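Week 2: Receiving and registering documents

Okay, welcome back. If you missed week 1 the short version is that a record is whatever an office would be embarrassed not to be able to find later, and we spent far too long arguing about Post-it notes. This week is about the moment a piece of paper comes through the door, and what you do to it in the first few minutes. I love this topic (I know, I know) and I'll try to keep it moving.

Start with the incoming register. When I was a junior at Odis, a freight insurer, we kept ours in a big ruled book, and every item got a line: running number, date received, who it came from, what it was about, who it went to. You can do the same in a spreadsheet and most of you will. What matters is that the number goes on the paper and in the register at the same sitting. Don't number a pile and promise yourself you'll type it up after lunch. I did that exactly once, got called to the front counter, and came back to two letters both marked 205 and a very cross claims manager.

On numbering, keep it dull. Please! People love to build meaning into a reference, so you get the department, the year, the colour of the folder and somebody's initials all jammed into one string, and then the department gets renamed and half the shelf is nonsense. A plain running number does nearly everything you need. If you must have a prefix, have one and write down what it stands for on the inside cover.

Date of receipt is the other big one, and students mix it up with the date on the letter all the time. They're different facts. A complaint written in July and received six weeks later has two dates, and the second is usually the one your reply deadline hangs off. Put the received mark on the first page, in clear space, top right if you can. Never over a signature, never over text, and never on the back where the photocopier won't catch it.

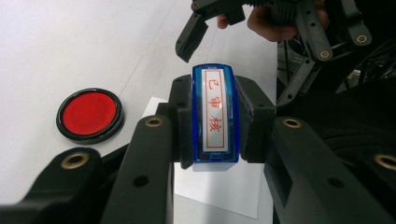 Now, enclosures. Say a letter turns up with a cheque, a plan and a photocopied licence. Is that one item or four? My rule is one number for the lot, with the enclosures listed in the register and each one marked with the parent number, so 207 and then 207/1, 207/2 and so on. Silviu Pop, who takes the Thursday-free version of this unit for our distance students, gives every enclosure its own full number, and his registers are perfectly good. Pick one way and stick to it for the life of the series. The cheque goes to finance the same day whichever way you choose, with a note in the file saying so.

Envelopes! Keep them when the postmark might matter (tenders, appeals, anything with a closing time) and recycle the rest. Some offices keep the lot, and I've seen what 200 archive boxes of empty envelopes does to a storeroom budget.

Email gets its own session in week 5, but the logic is the same. It arrives, it gets a number, it gets a home. Leaving it in your inbox doesn't count as filing — even with a little flag on it.

For the tutorial, please read the Bomel case in your reader. It's the one where a council loses a planning objection between the mailroom and the second floor. Doaa Filali will be running the session and she'll want you to have drawn the path the letter took, with every hand it passed through. A pencil sketch is fine. Mark the spot where you think it went missing, and have a reason ready, as last year's group split down the middle on it.

Also bring your practice register with at least ten lines filled in. Use your own mail at home if you like, catalogues and power bills included. Black or blue pen, no white-out. If you make a mistake, rule a single line through it, initial it and carry on with the next entry.

Unit contact: Doaa Filali, Records Office Practice | © Ashour Business College | Back to top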